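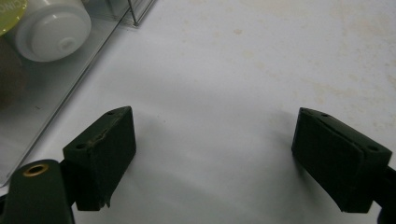 White tabletop with a clear plastic container at one corner, Hedgate packing room.

The Hedgate site opened its packing hall to visitors in October, and I went with a group from the Ternard storage users' list. The visit covered the goods-in area, the sorting hall and the packing room, in that order, and took most of the morning.

Goods-in is a single bay with a roller door. Small parts arrive from Mesach in cartons of 500 and are booked in by weight. A carton outside tolerance goes to a side shelf and is counted by hand. The scale is checked against a reference mass at the start of each shift, and the result is written on a card hanging from the bench.

The sorting hall has 3 lines. Two were running during our visit and the third was down for a belt change. Parts are separated by length first and finish second. The staff said that reversing the order had been tried and gave more mixed bins at the end of the line. Noise was moderate, and ear protection was handed out at the door.

The packing room is where I spent the most time. Work surfaces are white, which makes dark fasteners and scraps easy to spot during the wipe-down between orders. Clear plastic containers are used for open stock, so contents can be checked without lifting a lid. Labels go on the short side only. The Muriithi shelving along the back wall is adjustable in small steps, and the lower shelves are kept for heavy stock.

Changeover between orders takes about 3 minutes. The sequence is fixed: containers off, surface wiped, paperwork swapped, new containers on. I asked whether lids were ever fitted at the bench. They are fitted at dispatch, after the final weight check.

Two practical points for anyone planning a visit. Parking is at the rear, and the front gate is for deliveries only. Closed shoes are required past goods-in, and bags have to be left in the lockers, which take a coin.

The next open morning has not been announced. Requests go through the Hedgate front office.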